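Chapter 4
When the job changes shape

In this chapter you will:
meet a workplace in the middle of bringing in robots
learn the difference between a task, a job and a role
look at how simulation is used to plan work before anyone has to do it
start the diary exercise that runs to the end of Part Two

Most people picture automation arriving in one go. On Friday there is a person at the bench, on Monday there is a machine. It makes a good film and a poor guide to what goes on in real firms, where the change tends to come in small pieces, over months, and with a great deal of talking. That talking is what this chapter is about, and I think it is the most interesting part of the whole subject.

Our main case is Lekier, a firm in Patisham that looks after furnished flats and small offices between lets. It has 70 staff. They clear tables, check rooms against a list, report damage and set everything straight for the next people. When the firm began to think about using robots for some of the fetching and carrying, it did something I wish more employers would do – it asked the staff to write down every task in their working day, however small. The finished list ran to 592 entries.

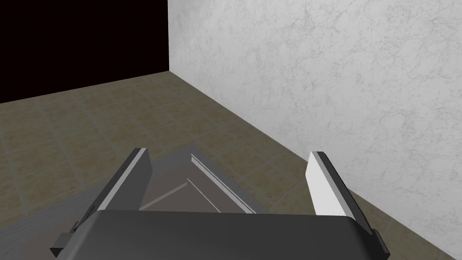
Take picking something up. On the staff list it was one line, and several people left it out altogether because it hardly seemed like work. To the team at Katona, who built the practice rooms in software, it was a whole family of problems. How wide should the fingers open? From which side should they come in? What if the thing is flat, or heavy at one end? A person settles all this in a blink, with years of skill behind the blink. Once it had to be spelled out for a machine, the staff began to see how much they knew.

This gives us our first key idea. A task is a single piece of work, such as moving a plate. A job is a bundle of tasks that one person is paid to do. A role is wider still, and takes in what other people count on that person for. Robots are given tasks. Jobs change when tasks are taken out of the bundle or added to it, and roles may change in ways that no list will show.

Lekier planned all its early trials in simulation, using a program called Cliko. Floors, walls and furniture are drawn by computer, and the robot in them is a computer model too.

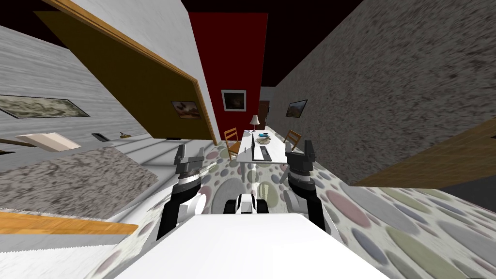
Cleaners and room checkers were invited to sit in on these sessions, two at a time, and they were wonderful critics. They asked how much space a robot with two arms would need to turn near a table. They wanted to know who would decide that a laptop left behind should not be touched. One checker pointed out that a chair pushed in neatly tells the next guest that somebody cared, and asked where that was on the list. It wasn't, so it was added.

Out of these sessions came 19 changes to the plan. Some were technical, but many were about people: who may stop the machine, who is trained first, and whether time saved goes back to the staff or into extra rooms. Keep that last one in mind, as we return to it in section 4.3.

Before you read on
Choose a job you know well, your own or that of someone at home. Write down ten tasks that belong to it. Mark the ones you would gladly hand over, and the ones you would fight to keep – then compare your marks with a partner's. Keep the page, as you will need it for the diary.

4.1 Tasks, jobs and roles

Let us go back to the staff list and see how the firm sorted it. The first attempt put each entry under a room: kitchen, hall, office and so on. It was tidy, but it hid the fact that the same few movements came up again and again wherever people were working. The second attempt sorted by movement, and that is the version we shall use.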